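The case for one plain black cup

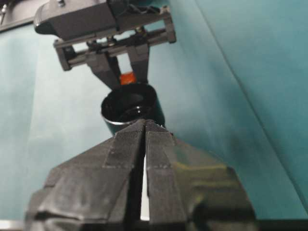

I have drunk my tea and coffee out of black cups for 7 years now, and I think more people should. It is a small thing to hold an opinion on. But most of us use a cup several times a day, and we tend to end up with whatever cups we are given, which is a poor way to choose something used that often.

Look in the average kitchen cupboard and you will find far too many. When my mother moved out of her house in Patenville I packed her kitchen, and there were 36 mugs in it. She lived alone. Some had come free with Easter eggs, some were from places she had never liked much, and two had lost their handles and held pens. She used the same one every day and washed it up after breakfast. The others only came down when the shelf was wiped.

I did not go home and throw all mine out, but I did start to notice which ones I reached for. It was always the plain ones, and in the end it was always the black one. I had bought it in a sale at Bundance for less than the price of a sandwich. It had straight sides and no picture on it.

Straight sides matter more than people think. A cup that narrows towards the foot looks elegant and tips over easily. A cup that bulges in the middle takes up room on the shelf and is awkward to clean near the bottom. A plain cylinder stands firmly, you can get a sponge to every part of it, and when you wrap your hand round it on a cold morning the whole palm is warm.

The colour is where I get arguments. The usual complaint is that you cannot see how strong your tea is in a black cup. This is true. If you make tea with the bag in the cup and judge it by eye, you will get it wrong for the first week. After that you learn to leave it for the right time, and your tea is more even than it was before. Coffee drinkers have no problem at all unless they take milk, and then they can measure the milk.

The other complaint is that black shows everything. It does show some things. Hard water leaves a pale ring if you let the cup drain upside down, and a cloth with fluff on it will leave the fluff behind. But a white cup shows tea stains, and tea stains take bicarbonate and elbow grease. A water mark comes off with a dry cloth. I know which job I would sooner have. I will admit that tea stains are still there in a black cup even if you cannot see them, so it needs a proper wash inside and not a quick rinse. I wash mine in hot water with a brush, and every month or so I leave it to soak overnight.

Then there is price. A shop called Trollon opened near my work in September with a whole wall of handmade cups, and the cheapest black one was 60 pounds. It was well made and I enjoyed holding it. I would not buy it. A cup for daily use will be knocked against the tap and carried upstairs with a book under the same arm. If you are afraid to break it, you will put it at the back and use something worse. Pay enough to get an even rim and a base that sits flat, and stop there.

The rim is worth checking in the shop. Run a finger round it. A rounded rim is kinder to the lip and chips less than a sharp one. Look inside as well, because a smooth, glossy inside cleans better than a rough one. The fashion for matt cups has produced some that squeal under a teaspoon, and I cannot be in the same room as the noise.

People who entertain will say that one cup is no use to them. Fair enough. Buy six the same, then, and keep them together. Wiriya, the café on our corner, serves everything in plain black cups and has done for as long as I have been going. They stack, they match, and if one breaks another takes its place without anybody noticing. That is a great advantage over a set with a pattern, where the shop stops making it the year after you buy it.

I am not against a cup with a memory attached. I kept one of my mother's, a blue one with a boat on it, and it holds the wooden spoons. The rest went to the charity shop in two boxes. She has her everyday one in the new flat and one spare for when I visit, and I have offered to get her a black one for Christmas. So far she has said no.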